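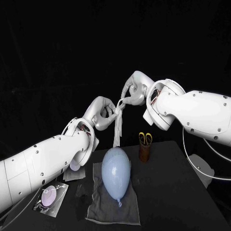

Subbarao Thomas 认为，气球糊壳的第一层应该从球顶开始铺，先定顶点，再往两侧走，扎口一圈留到最后。他的说法是，从扎口起手的话，条料末端都会挤到球顶，那里的厚度没法控制，脱模以后一摸就知道。

本页讲 Geum 灯罩系列的内模铺料，包括摆放方式和料的走向。Geum 是一种单层到多层的薄壳灯罩，以充气气球作内模，外覆白色软质薄料，干燥后放气取出内模。这里只涉及台面布置与铺顶，调胶、干燥和开口修边见 Irville 工作间的另外几页。

台面布置：深色台面，灰色垫布折叠后平铺，浅蓝色气球直接放在布上。黄柄剪刀插在棕色筒里，位置在气球后方偏右。垫布折几层没有规定，以气球放上去不滚为准。充气量按内模卡的刻度，不按手感，充得过满的球表面太硬，条料贴上去会往下滑。

条料用 Ziretti 的薄料裁成，长度按球的大小定，宁长勿短。裁料时顺着纹路走，边缘毛一点没有关系，毛边叠合后的接缝比齐边更不显。裁好的料不要压重物，压出折痕的部分到了球面上会翘。胶液每次调 500 毫升，够用 4 只小号内模，剩下的不过夜。

落料之前，气球横放，扎口朝操作者一侧，圆端朝外。白料捏住上端，竖直悬在气球上方，让下端自然垂着，再对准落点。
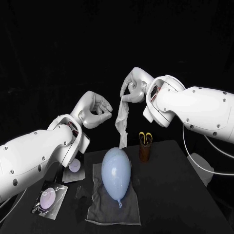
落点对准以后，料的下端先接触球面，其余部分顺势放下，中间不要停。停顿会让料在半空中拧转，落下去成一股，铺不开。已经拧成一股的料可以拆开重来，也可以直接改作扎口处的加厚料用，Irville 这边一般选后一种。

球顶的覆盖面积以手掌能罩住为限，再大就要分次。料与料之间的搭接取条宽的一半，第一层方向一致，第二层与第一层垂直。两层之间的间隔看室温，春秋季大致等一个上午，梅雨天可以放到次日。表面发亮说明胶液过多，用干布吸掉，不要擦。

按压用指腹，不用指尖。浅蓝色球面与白料颜色有差别，漏铺的地方容易找，深色气球反而要注意掉色。按压顺序由球顶向外，两手分在两侧，把皱起的白料压在气球上缘。
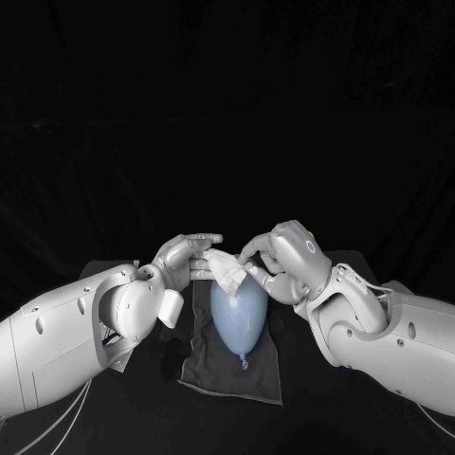 压实之后保留的细皱不必全部推平。Geum 的透光效果有一部分来自皱褶处的厚薄变化，早期的几只样品推得太平，点灯后像塑料球，后来都没有采用。需要处理的只是鼓包，也就是料下面裹了空气的地方，用针刺一下，再从边上往中间按。

最外层完成后，整只挂起来干燥，扎口朝上。干燥架间距留够，球与球不能相碰。放气时先在扎口旁边剪一个小口，让气慢慢出来，一下刺破会把还没有硬透的壳带塌。内模取出后检查壳内有没有残片。

数据补充：上一批共做 100 只，退下来的多数问题出在球顶，表现为局部过厚或者第二层方向铺错。底部开口的问题少，修边时可以补救。所以铺顶这一步在记录表上单独占一栏，填写层数、方向和等待时间，字迹潦草的请重填。

关于材料替代：厨房纸可以用，强度低一些，层数要加。棉布条也可以，吸胶量大，干燥时间要延长。Jetodance 论坛有一份不同薄料的收缩对照，测的是平板试样，放到球面上只能参考趋势。

尺寸表和内模卡的打印版放在工作间门口的文件夹里，打印时选实际大小，不要勾选适应页面。

分享 2　评论 4

本网站使用 Cookie 以改善浏览体验。继续浏览即表示您同意我们使用 Cookie。接受 | 管理设置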